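Flestton Works: minutes of the July open day review
Meeting opened 14:00
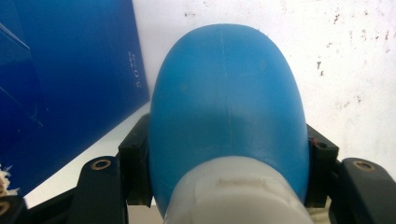
1. Minutes of the previous meeting
Agreed without change.

2. Visit to the Wolde site
Some 300 visitors attended over the two sessions. Furus ran the handling demonstration with a two-finger gripper and rigid plastic parts. Perkance supplied the work list, job 1634.

3. Points noted
Visitors asked how grip force is set for smooth, rounded parts. Furus explained that the closing limit is entered by hand for each part type. A written note was requested.
The talk overran and the second session began late. Sound at the back of the hall was poor.
Feedback forms returned: 41.

4. Actions
Furus to send the note on grip settings.
Perkance to issue a shorter work list.
Flestton to check the hall speakers before the next open day.

5. Any other business
Parking at Wolde deferred.

Meeting closed 15:10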